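Bokska Stone Sealer — User Guide
4. Sealing a stone countertop

1. Clear the countertop and wash it with warm water and a little mild soap. Dry it with a soft cloth.
2. Wait 2 hours before you open the bottle.
3. Pour a small amount on the Jastell pad (part 482) and spread it in straight lines.

Note: Stone with many veins can drink more sealer in one place than in another. Apply a second thin coat only where the first one disappears.

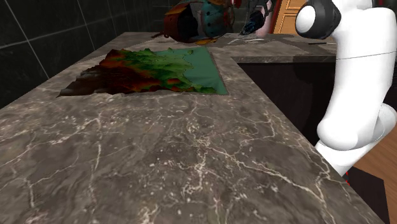
Page 121

4. Wipe off all the sealer that stays on the surface. Do not forget the front edge — drops collect there and become sticky.
5. Leave the countertop without use until the next morning.

CAUTION: Do not mix with vinegar or bleach. Keep the windows open during the work.

For replacement pads, order part 778 from Drendau.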